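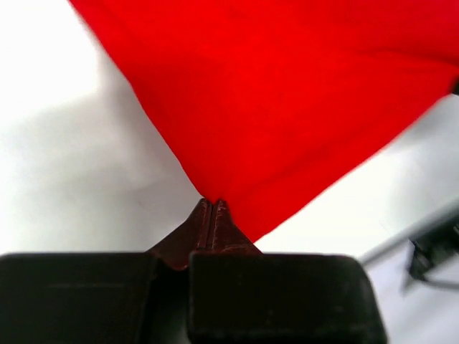 Two Arms, One Table: the Vundel build

Welcome to the build gallery for Vundel, our two-armed cloth folder! We've been putting it together in the back half of the Drallari workshop since April, mostly in the evenings, and people keep asking to see more of it than the one picture on the members' board. So I've pulled some favorites together with a few notes. If you're building something like it at home, steal whatever you want.

The crew is Ghazal Yazdani (wiring, and most of the swearing), Amanuel Ambaye (grippers), Laiba Magsi (software) and me, Nasrin Zamani. I did the enclosure and I'm the one who types things up.

Fingertips up close
Red cloth at the tips. The fingers taper to a peak so they can get at an edge or a corner, and Amanuel is on his fourth shape by now. The first ones were flat paddles, very pretty, completely useless on anything thinner than a bath towel! This set goes nearly closed on a single layer of fabric, and there's a narrow ridge running up the inner side of each finger. He wants to try a softer tip next and I want him to leave these alone for one week.

A word on the view from down there: Laiba works from the wrist pictures far more than I expected. A plain red cloth has no print to go by, so at close range all she gets is edges and creases, plus whatever shadow the fabric throws on the white surface. She likes it that way. Her thinking is that if the folding code can cope with plain red, a striped dish towel will feel like a vacation.

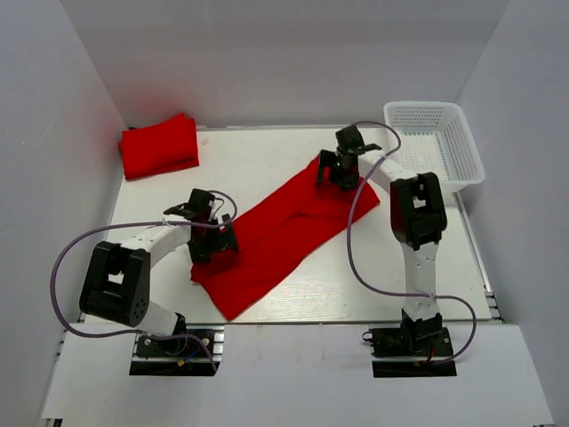
Both arms on the long one
Left gripper on one end, right gripper up toward the other, with the cloth running on a diagonal between them. I love this stage. One arm can drag a cloth around all day, but as soon as you have two you can start talking about lines and tension and where the fold should go, and suddenly four grown adults are standing at the bench arguing about napkins. There's a fold line running along the middle of this one, with a curve in it toward the right. Laiba's straight-line score gets very grumpy about curves.

Back left corner
The folded bundle. Finished pieces go in that corner, and the little peak sticking up on top is what we call a shark fin. Davoud Mahmoudi from the sewing bench has offered to teach the arms to iron. We are thinking about it!

Back right corner
The white basket, with holes all over it, sides and bottom. It's light, it was in the workshop kitchen already, and it stays put pretty well if you stick it down (two strips of mounting tape, replaced as needed). The right arm reaches past it with its forearm and cable, and I moved the basket three times before I was happy with the clearance.

Cables
Purple-gray, one big loop per arm, with a small tie holding each one to a link. Ghazal left a lot of slack on purpose. Our first try was neat and tight and looked fantastic until the elbow went all the way out. Big lazy loops it is. She'd like it known that the blue wire at the left base is staying where it is and no one is to tidy it.

Walls and table
Gray walls on the sides and back, white top, metal rail down the right edge. I picked the gray after a long evening with paint cards, and I'd go one shade darker if I did it over. The white top shows every smudge, so keep a rag handy.

Numbers, for those who like them
Fold attempts logged so far: 2,989. Ones Laiba marked as good: 2,061. Cloths in the rotation: 13. We didn't log anything at all for the first month and I still kick myself over it, so start your notebook early!

Next up is a sleeve. Just one sleeve, off an old shirt of Amanuel's, and if that goes well we'll let it have the rest of the shirt. Come by the back bench any evening the lights are on and ask for a turn at the controls.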